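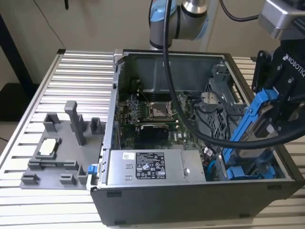 To review how a team handles a small, narrow field, start with the match video and log every throw-in taken in the final third. Use one row per throw-in, with the minute, the side and the player who wins the first ball. In Skuda, set the field width before the first entry – the zones do not resize afterward.

Next, mark each second ball as won or lost within five seconds. Leave blank any row where the referee stops play.

Sort by zone and compare the first 20 minutes with the rest of the match. Export the table and send it to Lise Lavoie before the July training camp.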